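Brellotham Evening Institute
Buying and Selling for Small Shops, Handout 4: Stock That Doesn't Move
February 2026

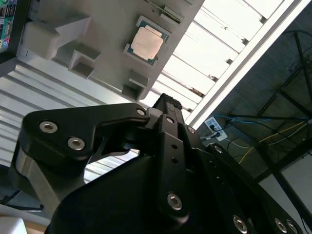 When does slow stock become dead stock?

Most shops say a year. I say it happens the first time you dust it. For this course we'll use 17 weeks without a sale, which is the rule at Pevley and has the advantage of being written down.

Dead stock costs you three ways at once: the money you paid, the shelf it sits on, and the better item you didn't order. Only the first shows up in your books. The others show up as a vague feeling that trade is bad.

The Karngate case (reading pack, page 23)

Karngate Hardware bought a job lot of garden lanterns at a wonderful discount. The discount was wonderful for the seller. By April the owner had marked them down twice, moved them to the window, and moved them back. Read the case and note when he should have stopped. Students usually pick a date far too late, and so did he.

Markdowns

Cut once and cut deep. A timid 19 percent off tells customers to wait for the next cut. McPhee's method, which we'll work through in class, allows up to 19 days at the first reduced price, then out it goes, by bundle, clearance or donation.

For next time: choose one item you've stocked, or bought for yourself, and regretted. Work out what it has cost you so far. Bring a calculator and leave the excuses in the stockroom.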